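Tabletops and how to read them: notes for the evening talk
Florencia Acuña

Hello, thanks for coming. Thirty minutes, then tea. Ask things as we go, please!

Start with the sound. Knock on the sample board, pass it along the front row. Let people run a palm over it with their eyes shut (they always laugh, and then they go quiet).

Next, the Clerketti bench. Tell the story of buying it unseen and hauling it up to the flat in August. Don't go on too long about the stairs.

Grain, then. My favourite part! Straight lines, wavy lines, ovals that look a bit like knots. Ask who has a table at home and can say which way its grain runs. Hardly any hands last time.

Slide 13, leave it up for a good while. 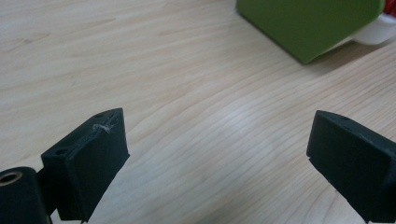
Pale tabletop, fine wavy grain. Darker streaks towards the upper left, tighter curving lines lower right.

Point out the bright patch near the middle, where the light bounces back and you lose the grain. Tip: move your head, or move the lamp. Try it with the sample board and the torch.

Then oil or wax? Keep it friendly, the Stindico crowd have strong views. Questions, and the raffle for the offcuts.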